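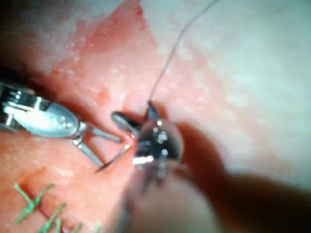

Maintained by Rimantas Hunt | Pindon stitch notes, release 2 | last touched in February

What is in the box

Pindon is a set of written notes on suturing: where the needle went in, where it came out, what the thread was doing meanwhile, and how the tails were left. It is text. Each entry covers one stitch and was written by a person who had to sit still and pay attention to it, then read by a second person who disagreed about the spelling of "throw."

The notes began as a spreadsheet called Petrauskas, after the shared drive it lived on, and a few column names still carry the old prefix. I have renamed most of them. The rest are load-bearing.

Files

stitches.csv: one row per stitch, in the order the notes were written
threads.csv: thread color, tail length class, and whether a tail was still attached to the needle
terms.txt: the word list, with the arguments left in
ekine_diff.txt: what changed between release 1 and release 2

Ekine is the script that compares releases. It prints a great deal and should be run with a coffee.

Columns people ask about

entry_side is left, right, or unclear. "Unclear" is a perfectly respectable value and I wish more of you would use it.

bite is small, medium, or large, judged against the other stitches in the same row of work. A large bite in one row may be a medium in the next. We tried millimeters in release 1 and the result was a column of confident nonsense.

thread_color is a plain word. Green stands out on pink, and a short green tail is about the easiest thing in this whole business to label. Dark thread is another matter. A fine gray-black line is plain enough against pale tissue, then drops into a fold or a shadow and two sober adults will give you two different exit points. If you can follow it for only part of its length, set trace to partial and write down the part you have.

tails is short, long, or uncut. Short means trimmed and standing by itself. Please don't put "neat" in this column. Somebody did, and it took me an afternoon to find out that they meant short.

blood is none, spot, or more. A spot is a spot. It doesn't say that anything went wrong, and the column should not be used as a grade.

How the notes were made

Each note went through two readings. The first reader wrote it cold, the second filled in a fresh row without looking at the first, and the two were laid side by side. Where they matched, fine. Where they didn't, I got an email. The word list has 100 terms, of which the readers used some 10 with any enthusiasm. The remainder are there for the day somebody finally needs "locking, reversed."
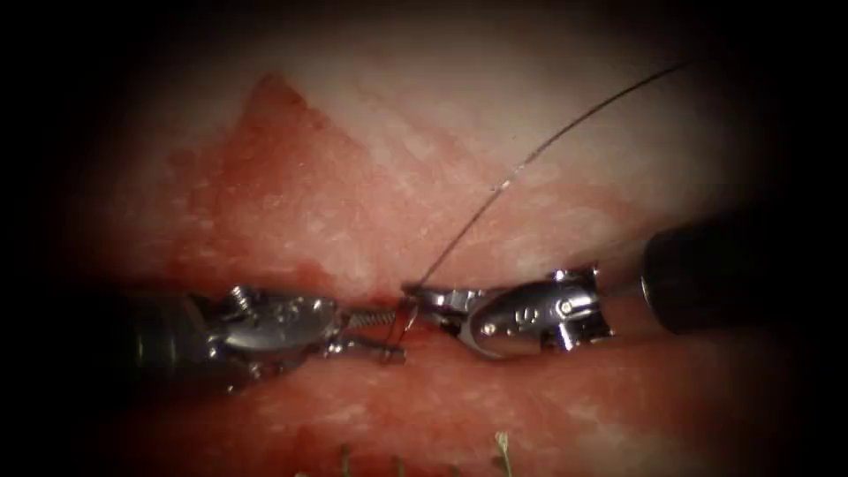
The loop columns are where the set earns its keep, and also where it is weakest. A loop is a short-lived thing with a number of names, and in release 1 we let people use all of them: coil, hook, curl, turn, and in one stubborn case "noodle." Release 2 has loop_state, which takes open, tight, or unclear, and needle_near, which takes yes or no. With the small curved needle and a tight curl of dark thread both sitting in the gap between the jaws, the row is tight and yes, and you can stop there. Do not go on to fill in knot_type. A loop that tight might be on its way to a knot, or coming out of one, or simply in the way, and the column wants a finished knot you can name.

Known problems

Rows copied over from Amunport, an earlier set with looser habits, have no second reading. They are flagged amunport = 1. Drop them if you are counting anything.

The glare problem: a bright point on polished metal looks a lot like a needle tip if you want it to. In 6 rows the needle_tip note turned out to be a highlight. Those are corrected, and the old values are kept in ekine_diff.txt so that I remain humble.

"Throw" is spelled "throw."

Not suitable for

Scoring anyone's technique, comparing thread products, or settling a bet about whose knots hold. Nothing in the notes was tested for strength.

Corrections

Send the row number, the column, and the value you want. "Looks off to me" will be filed with the others.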